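The hum came back on a Wednesday

I had three good weeks with the new phono stage before the hum came back. 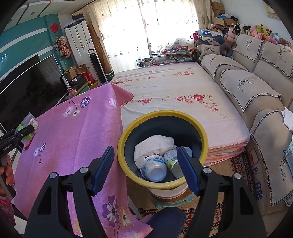

Kwan-ho Leung wrote under my last post that I should have left the old one alone, that a Plallance sounds fine as it leaves the factory, and that people who swap parts every spring are listening to the parts. He may be right. He has owned the same turntable for 16 years and has never once, to my knowledge, emailed a stranger about grounding.

I have now emailed several.

For anyone joining late, the setup is a Plallance deck with a moving magnet cartridge, going into a Trellar phono stage I bought used in May, then an integrated amp older than my marriage. The old phono stage was a little gray box that did nothing wrong. I replaced it after reading a forum thread in which a man described its bass as "polite." I had been perfectly content with that bass for years. After that one word I couldn't hear anything else.

The Trellar is not polite. Double bass has some wood in it now, and on piano records you can follow the left hand without squinting. I played the same side of the same trio record until my wife asked if we owned any others (we do, and she knows precisely how many, which is a separate problem).

Then the hum. Low, steady, a bit like a refrigerator in the next room. I checked the refrigerator. It was not the refrigerator, although I did find out that it also hums.

What I tried, in order of dignity: tightened the ground wire. Loosened the ground wire. Took it off altogether, which turned a hum into a roar and scared the cat off the radiator. Moved the Trellar to the other side of the amp. Swapped the left and right plugs to see if the noise would change sides, and it stayed right in the middle. Turned the power plug around. Ran the whole thing off an extension cord from the kitchen, so that for one evening you had to step over my hobby to get a glass of water.

Emanuel Sima, who sold me the thing, was very patient on the phone. He asked what the phono stage was sitting on. I said a shelf. He asked what else was on the shelf. I said nothing, really, only the power supply for the amp's remote sensor, and there was a silence that I would call polite.

So I moved it. Two feet to the left, on top of a Virkby record crate, with the cable draped across the gap in a way no magazine would photograph. The hum dropped by more than half. With the volume where I normally keep it, I have to put my ear up to the speaker to find it, and I have of course been putting my ear up to the speaker.

What's left might be the interconnect. Yuen makes a shielded one that costs up to three times what I would admit to at dinner, and I've had the page open since the weekend. Emanuel says to try a shorter cable first, any shorter cable. I have one somewhere in the closet, in the box with the gray phono stage, and I'm a little nervous about getting that box out. If I plug the old one in and it's silent, I'm going to hear about it from Kwan-ho.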